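Forums > Actualité politique > Médias et institutions > Destituer un maire par référendum ?

taha_saber
Bonsoir à tous ! Je sors de la réunion publique de Cerklow et je suis encore tout excité. Le collectif de Lahcen Younis a déposé sa pétition pour une procédure de révocation du maire : 1,127 signatures, dans une commune comme la nôtre, c'est énorme ! Et la salle était pleine, des jeunes, des anciens, des gens que je n'avais jamais vus à un conseil.

filali_f
Belle mobilisation, mais attention : la pétition n'a aucune valeur contraignante. Le conseil peut la lire et passer au point suivant. Et l'édito du journal Ragab qui réclame la démission, je l'ai trouvé léger, trois paragraphes sur les principes et rien sur le budget.

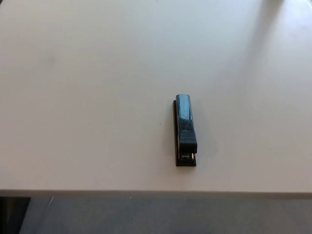 Une agrafeuse noire sur une table blanche.

ismail.farouk
Pas d'accord, Fouad. Un journal local qui prend position noir sur blanc, moi ça me réjouit (on a assez râlé sur leurs comptes rendus tièdes !). Relis le passage sur le vote de novembre, il est très précis.

filali_f
Précis sur le vote, oui. Sur la suite, non. Qui remplace le maire, avec quelle majorité ?

Tarek_S
J'ai 39 ans de vie associative dans la commune et plus de 50 conseils municipaux au compteur, je n'ai jamais vu un débat pareil, c'est formidable. Par contre je ne signerai pas : on a élu une équipe, on la juge aux urnes.

taha_saber
Je respecte ! Viens quand même à la prochaine réunion, le texte complet y sera distribué.

85 partages · 6 réponses

Sujets similaires
Faut-il filmer les conseils municipaux ?
Fusion Eleleo-Imton : où en est le vote ?
Droit de pétition local, vos expériences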